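Two grippers, two toolboxes

Jun 25, 2025

I promised a few of you that I would write up the gripper swap once I'd lived with it for a bit, and then of course the weeks ran away from me, so apologies and thank you for the gentle nudges (Corentin, yours was not all that gentle!).

For anyone new, I have a pair of small arms side by side on a front rail, and since January they've been wearing Flulotix grippers. I was very fond of those. They're light, they close quickly and they come off with four screws, but they do have one bad habit, which is that they hate anything round and smooth. A screwdriver handle is about the worst thing you can offer them. They'd get hold of it nicely enough, lift it a little way, and then it would roll round in the fingers until the shaft was pointing at the floor.

So I gave in and ordered the Zarnik pair. They're heavier than I'd like, and the first evening went entirely on retuning, as both arms sagged at full stretch and I kept clipping the edge of whatever I was reaching for. Romain Marty came to the rescue there. He told me to put the new weight into the controller properly instead of nudging the gains up and hoping, and he was right, and it took me all of 5 minutes once I'd stopped sulking.

After that I did what I always do and filled the table with awkward things. Toolboxes are my favourite test by a long way, with screwdrivers heaped together so that you can't get at one without brushing its neighbours, and tape measures that are too fat to pinch comfortably.

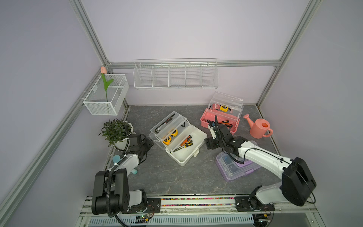
I gave each pair 30 tries at lifting a single screwdriver out of the bundle. The Flulotix managed 12 and the Zarnik more than double that, which pleased me no end, although I should say the Zarnik is a good deal slower to open and I did find myself drumming my fingers. Tape measures were a draw. I still haven't found anything I really like for those, and Corentin keeps telling me to try softer pads.

The Flulotix pair have gone back in their box for now, and I'll have the pads on by next time if the post is kind.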